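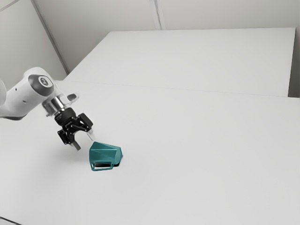 Cundgate Records Portal: Frequently Asked Questions

Last reviewed in April. Questions not covered on this page go to the records desk, which is open until 4:30 p.m. and closed on Thursday mornings.

Accounts and access

Who can open an account?
Any resident, property owner or business with an address in the Cundgate service area. Contractors working for an owner need a delegate account, which the owner creates from the Permissions tab. A delegate account expires with the permit it is attached to.

Can two people share a login?
No. Filings are signed with the account name, and a shared login makes the signature invalid. A household may have as many separate accounts as it needs under one address.

I used the old Fimov system. Is my history still there?
Yes, if your email address did not change. Filings made in Fimov appear under Archive as read-only entries. Attachments were moved as PDFs, so a drawing first uploaded in another format will open as a flat page without layers. If your email address did change, send the old address and the parcel number to the records desk and the entries will be linked by hand.

Why was I logged out in the middle of a form?
Sessions end after a period without a page load. Typing in a text field does not count as a page load. Use Save Draft, which does. Drafts stay on the account until they are submitted or deleted.

Searching

What does the portal index?
Building permits, easements, survey plats, septic records and code notices. Deeds and liens are held by the county and do not appear in search results. The index lists 2,796 plats, including those too fragile to scan; an unscanned plat shows a shelf number in place of a file link.

My street name returns nothing. What should I try?
Search by parcel number first. If you only have the street, leave off the suffix: enter Fawzy and not Fawzy Lane. Several streets were renamed when the east annex was added, and older records keep the name in use on the filing date. The Former Names list under Help matches the two.

Can I search inside the documents?
Only typed documents. Handwritten field notes were scanned but not transcribed. For these, search works on the title, the surveyor and the parcel number.

Two records show different lot dimensions. Which one applies?
The portal does not rank records. The later recorded plat usually controls, but a boundary agreement between neighbors can change that. Staff can tell you what has been filed. They cannot tell you where your line is – that is a question for a licensed surveyor.

Filing and formats

What file types are accepted?
PDF, TIFF and plain text. Each file may be up to 200 MB. Scan drawings at true size, one sheet per page, with the scale bar visible. Phone photos of drawings are rejected if the sheet edges are not parallel.

How should I name my files?
Parcel number, hyphen, document type, hyphen, sheet number. Avoid spaces and accented letters. The portal accepts other names but sorts them last, and the reviewer sees them in that order.

How long does review take?
Standard filings are reviewed within nine working days. The count starts on the first working day after the fee clears. A filing returned for correction goes back to the same reviewer and keeps its place if it is resubmitted before the date on the return notice.

Can I correct a filing after submitting it?
Before review begins, use Withdraw and Edit. Once the status reads In Review, the filing is locked. Submit an amendment form, cite the original filing number and attach only the sheets that changed.

Fees and copies

How do I pay?
By card or bank transfer through Cloline, the payment processor. The receipt comes from Cloline, and the filing confirmation comes from the portal. You need both if you dispute a charge.

Can I order paper copies?
Yes, up to 700 pages per request. Larger requests have to be split. Certified copies carry a raised seal and must be picked up in person with photo ID. Plain copies can be mailed.

Contacts

Account and login problems: Nouhaila Hajji
Plats, surveys and archive entries: Mutua Langat
Fees and refunds: Ilham Soliman
Include the filing number in the subject line. Messages without one are answered after those that have it.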